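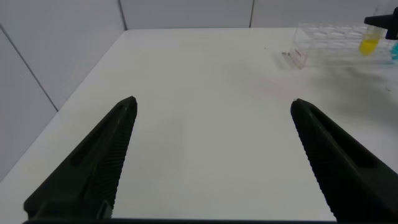

Budget for the fingers before the arm

Most capital requests for bench automation that cross my desk put the arm on the first line and everything that touches the sample under "sundries". The order should be reversed. In a wet lab the arm is a known quantity with a published payload and a service interval. The gripper fingers, the racks and the bench layout decide how much of the work can be automated, and they are the lines that get cut in February.

Take the Rurnstead proposal. Fingers were costed at $157 a pair, with one pair allowed for the year. Ribbed gripping faces are a wear item. A clear plastic tube rack is cheap to buy and awkward for a vision system to find, so the real price includes the hours spent on detection. The proposal allowed none. A more defensible set of figures would be $1,865 for fingers and spares, $763 for racks and labware held to one catalogue number, and $300 for consumables used in commissioning, such as dyed water in conical tubes. Those amounts are small beside the arm and should be approved with it, as a single item.

I would also require that the acceptance test be written before the purchase order is raised. It should name the tube, the fill volume, the rack position and the permitted number of drops. Without that, the supplier's demonstration becomes the specification. 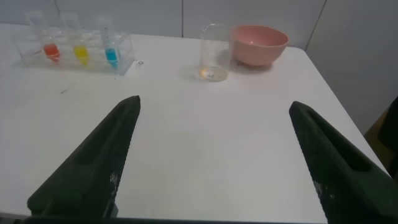

Dragica Yordanov argues that fixing the labware in advance locks a lab into one supplier and that the saving disappears at the first discontinued part. The risk is real. It can be covered by buying two years of racks at the outset and recording the critical dimensions, so that a substitute can be measured against them. Leaving the labware open moves the same cost into the operating budget, where it is harder to trace.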